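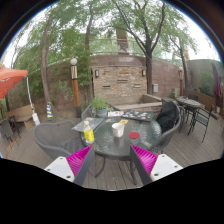 Lellov Gate Recording Project
Progress report to the Palumbo Fund
2019-03-20

Where things stand

The short version is that the recording work is on schedule, the archive work is behind, and the main claim in our application looks weaker than it did when we wrote it. The Fund asked us to be plain in these reports, so we start there.

The application said that the gate now standing in the sculpture court at Rustmont came complete from the river temple at Lellov, that it was given by the government of the day in thanks for help with the flood rescue, and that it was put back up with its blocks in their original order. All three statements are on the museum's wall label. All three have been repeated in every guidebook we have found. We have so far been able to confirm none of them to a standard we would print.

That does not make them wrong. It does mean that we have stopped writing "the Lellov Gate" in our own notes without thinking about it, and call the thing "the Rustmont gate" until we know better. The project title stays as it is for now.

Block survey

There are 200 blocks in the gate as it stands. We have recorded the visible faces of all those in the lower courses and both jambs. The lintel and the cornice are waiting for the scaffold, which the museum has promised for May. It was promised before, for last fall, and we would ask the Fund to treat the new date with the same caution we do.

The survey has thrown up one real problem. 40 of the blocks carry painted numbers on an inner edge, left by whoever took the gate down. Where we can read them in sequence, they do not match the present order of the stones. On the west jamb there is a run that climbs neatly, jumps, and then goes backward. The usual explanation, given to us more than once at Rustmont, is that the dismantling crew numbered the blocks by crate and not by position. This is possible. It is also what anyone would say if the gate had been put up wrong, and we have not seen a crate list that would settle it.

The carving does not settle it either. The reliefs on the west jamb line up fairly well from block to block, but several joints have been filled and recarved in plaster, and the plaster does the lining up. Strip it out in your mind and the offering scene in the third course has a figure whose kilt and legs may not belong together. We disagree among ourselves on this one. The drawings are being made without the plaster, with the fills shown in outline, so that readers can argue with us from the evidence.

The stone

The application budgeted for thin-section work on five samples. Two have been taken, both from broken surfaces at the back of the east jamb, where no visitor will ever see the scar. The lab has returned a preliminary note saying that both are sandstone and are "consistent with" the quarries upstream of Lellov.

We would not lean on that. The same beds were quarried for the temple at Plullosar, and for a good many other buildings up and down that stretch of river. A result that fits every candidate does not help to choose between them. We have asked the lab whether the remaining samples could be compared directly with loose stone from the two temple sites. They think so, but it needs an export permit, and the permit office has not replied to our first letter or to our second.

The archive

This is the part that is late. The museum's gift file should hold the deed, the shipping papers and the letters that passed before the shipment. It holds the deed, a menu from the dinner, and a large number of newspaper cuttings that all copy one another.

The deed is worth a paragraph. It gives the gift as "a gate of the temple district," with no temple named. The word Lellov appears only on the folder, in a different and later hand. A press release issued by the museum for the opening does say Lellov, and as far as we can tell everything printed afterward goes back to that release. We have found no earlier source. The file also has nothing at all about the flood rescue, and the loan of the rescue equipment seems to have been agreed after the gate had already been crated. If so, it can hardly have been the thank-you present it is said to have been -- though a promise could of course have been made in conversation, and gone unrecorded.

The shipping company's papers are held in a county store that opens by appointment. We have one appointment behind us, which was spent on mislabeled boxes, and another ahead.

Plullosar

The old excavation report for Plullosar includes a plan with a gate marked on the north side and a note that it was "removed." No one has followed this up in print. The measurements given for the foundation are close to those of the gate at Rustmont, but they were rounded, and temple gates of that period do not vary much in size. We have also been sent a theory from a local history society that the gate was made up from pieces of both temples. We can neither rule it out nor find anything in its favor beyond its being convenient.

Changes we are asking for

We would like to move the money set aside for the illustrated booklet into the archive line. The booklet was meant to tell visitors the story of the gate, and at present we do not have a story we believe. A printed drawing set, with a short and careful text, could still come out at the end of the grant.

We also ask for approval to spend what is left of the travel line on one visit to Plullosar to measure the foundation again. We know that site visits have a way of producing photographs and not much else. The request is limited to the measuring, and if the foundation turns out to be buried or built over we will report that and come home.

The museum has asked us to hold back from public comment on the name until the work is done. We have agreed, on the condition that no new label or leaflet repeating the Lellov claim goes up in the meantime. One has since appeared in the gift shop, on a tea towel. We have written to them.

Next report

The next report will cover the lintel and cornice, if the scaffold comes, and the shipping papers, if they are in the boxes that the index says they are in. The spending table is attached separately, with receipts for the lab fees and the county store.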